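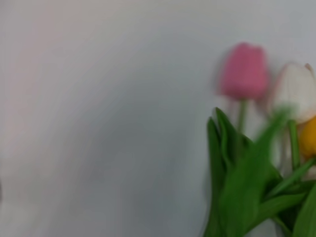
Section 6 sets out the rules for moving the arms near a work item while the wrist cameras are in use. It applies to every Dorkley two-arm station running Bruka control software, and it must be read before the operator signs on. Speed is the first concern. When an arm moves too fast, the wrist view smears: a pink tulip can still be told from a white one, but the edges of petals and leaves are lost, and an edge that cannot be seen cannot be safely approached. Operators shall not close a gripper on the strength of a view in this state.

## 6.1 Before the arms are moved

1. Confirm that the station is set to Reduced Speed. The panel shows code 524 when the setting is active.
2. Clear the table of tools, cups and personal items.
3. Place the work items within reach of both arms. Glass items stand upright on the flat part of the table.
4. Check that the emergency stop is within reach of the seated operator.
5. Announce "arms live" and wait for a reply from the second person.

**Note:** Fresh flowers are classed as soft items. The grip force setting for soft items is 6 and may be changed only by the station lead.

## 6.2 Approaching and gripping

1. Bring the arm to a stop 50 mm from the item.
2. Wait until the wrist view is sharp. Do not rely on the head view alone.
3. Approach flowers by the stem, below the bloom. Petals must not be gripped.
4. Close the fingers slowly and stop at first contact. Check both views before lifting.
5. Keep the second arm still while the first is lifting, unless the task sheet calls for both.
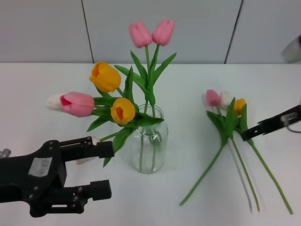
*Figure 6-1. Flower task: right finger at the loose stems, left gripper near the base of the bouquet.*

**Caution:** Clear glass is hard to judge in the camera views, and leaves that hang over the lip of a vase may hide part of it. Do not pass a finger between the leaves and the glass. If a leaf catches on a finger, stop the arm, open the gripper and back out along the same path.

**Caution:** Never reach onto the table to straighten an item while the arms are live. Press Hold first – the software pause on the screen is not a substitute.

## 6.3 Spills and breakage

1. Press the emergency stop.
2. Keep hands away from broken glass until both arms have been parked.
3. Wipe up any water before restoring power. Cable fittings near the gripper fingers must be inspected for moisture.
4. Record the event on Form 129, including the task name and the arm in use.

Completed forms are sent to Cherry Mae Abella, Station Safety, Yap Building. The station remains out of service until the form has been signed and returned.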